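Setel 桌面整理臂 · 产品说明
首页 > 设备 > 办公与茶水间 > Setel
发布:10/19/20

先说它不会什么。Setel 不会开会,不会写周报,也不会在你端着杯子路过时问你那份表格什么时候交。它只会把桌上的东西拿起来,放到该放的地方,然后再拿下一件。我们卖了这么多年设备,很少见到岗位职责写得这么清楚的同事。

适用场合
茶水间台面、样品间、前台、小件分拣桌。凡是大家都觉得“谁顺手收一下就好”的地方,都可以考虑。在 Britia 的样品间,“顺手”这两个字以前落在同一个班组头上,一天下来要顺手 22 趟。装了 Setel 之后,这项工作正式写进了排班表,排的是机器。班组的人改去做样品登记,据说椅子终于坐热了。

工作方式
腕部带一台小相机,夹指从上方或侧面接近物件。白色台面、半透明的杯子、编织篮里的小件,都属于日常工况。透明和半透明的东西对相机不太友好,对人其实也不太友好,看看各家茶水间打翻过多少杯子就知道了。因此 Setel 遇到这类物件会放慢速度。嫌慢的客户可以在设置里调快,调快之后的杯子由客户自理。 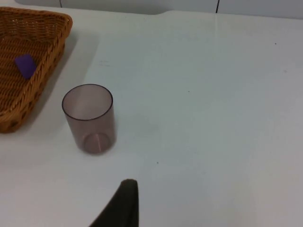 Tultutach 留言说,头两个星期他们几个人总忍不住替它收,看它慢吞吞地伸过去,手就痒。后来发现一伸手它就停下来等,等人把手拿开再从头来过,反倒更耽误。现在大家学会了站在一边喝茶,只是喝完以后杯子放哪儿,又吵了一轮。

这条意见我们原样转给了 Bragança 的调试间,回复是:停下来等人属于正常功能,吵架不在保修范围内。

对现场人员的影响
采购部门通常问能省几个人。按我们的经验,答案往往让他们失望:一个也没省,活儿换了样子。原先弯腰收东西的人,现在要管物件清单,要教它哪种杯子归哪一格,还要在它犹豫的时候点一下“继续”。有人喜欢,觉得总算不用洗手洗到脱皮。也有人不喜欢,说从前收桌子的时候脑子可以放空,如今得盯着屏幕。两种说法我们都信,所以建议安装之前先问问天天站在那张桌子旁边的人,别只问签字的人。

培训为 2 个半天。第一个半天学操作,第二个半天主要用来回答“它会不会夹到我”。(夹指前端为圆头,限力,有人手进入工作区即停。请仍然不要拿手去试。)

规格与随机附件
可登记物件种类:13 种,超出请另购扩展包
台面要求:平整,浅色哑光为佳,高光台面须先贴膜
安装方式:台沿夹持或螺栓固定
随机附件:夹指一对,急停按钮一只,电源线,中文说明书
说明书里“急停”一章请先看。别的章节我们知道你不会看。

日常维护
每班擦一次镜头,用干的软布。不要用擦桌子的那块布,我们在 10 家客户那里见过同一块布。台面上的小黑点和浅色污痕一般不影响抓取,但 Setel 不负责擦桌子。这一条请写在墙上,省得有人站在旁边等它擦。

夹指胶垫属于易耗品,磨平了就换。拧螺丝的时候先断电。

订购
标准版现货。带扩展包的版本 11 月起发货,已付订金的客户按付款顺序排。需要看实机的,可以预约 Bragança 展示间,来时请自带几样贵单位桌上最难收拾的东西。键盘缝里的饼干渣除外。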